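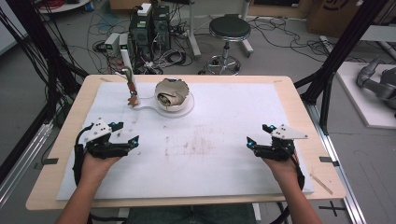
Demonstration Recording FAQ - Lermont Hand-Held Gripper Stations

General

What does a demonstration consist of?

One person, seated at a station, performs one task from start to finish with a gripper in each hand. The system logs finger opening, gripper pose and the camera streams. A demonstration begins when both grippers are open and clear of the objects, and ends in the same state.

Do I need to have operated a robot before?

No. New operators complete the Joltham practice set first, which is 24 short tasks with no time limit. Practice recordings are stored separately and are not used for training.

Why hand-held grippers and not remote control?

Both are supported. Remote control through the leader arms gives joint data that matches the robot exactly, but it is slow for contact tasks. Hand-held recording is faster and the operator feels the contact directly. The cost is that some hand motions cannot be reproduced by the arm. These are rejected at the replay check.

How many demonstrations are needed per task?

The default is 200 accepted demonstrations. Tasks with a single object and a fixed goal may be closed earlier by the task owner.

Recording

How should I hold the grippers?

Keep the wrists loose and the cables on the outside of the forearm. If a cable pulls when you reach for the far edge of the table, stop and reroute it before the next take.

Can I touch an object with my hand during a take?

No. Any contact other than finger contact makes the take unusable. Resetting objects by hand between takes is fine.

What happens if I drop something?

Continue if the object is still within reach and you can pick it up with the gripper. Recoveries are useful and should be marked "R" in the log. If it leaves the table, end the take and mark it "X".

Where should objects be placed at the start?

Follow the layout card for the task, then vary the position slightly each time. Do not line objects up with marks or stains on the surface - the model can learn those instead of the object.
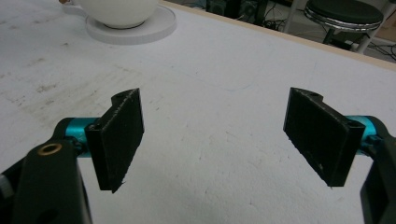

Approach distance is the most common cause of failed takes in the Jarnville task set. Open the fingers fully before you move toward an object, and close them only after both pads are level with it. The wrist camera should show both pads with clear table between them and the target beyond, as with the white bowl on its saucer at the top left. A target that far off center is acceptable while the fingers are still open, but turn the wrist to bring it between the pads before you descend. Takes in which one pad pushes the object sideways before the other makes contact are reviewed manually.

Do scuffed finger pads need to be replaced?

Light surface wear has no measurable effect. Replace pads in pairs if one is cracked or sits loose on its link. Wipe debris off the pads at each break.

Data

What is the replay check?

Each take is converted to arm motion by the Kneževič converter and tested against joint limits and speed limits. A take that exceeds either limit is returned with the time of the fault.

Can I delete my own takes?

Operators can delete a take for 2 minutes after it ends. After that, mark it "X" and leave it in place.

Tracking was lost in the middle of a take. Is it still usable?

Only if the gap is shorter than the threshold shown on the station screen. Longer gaps are not interpolated, and the take has to be repeated.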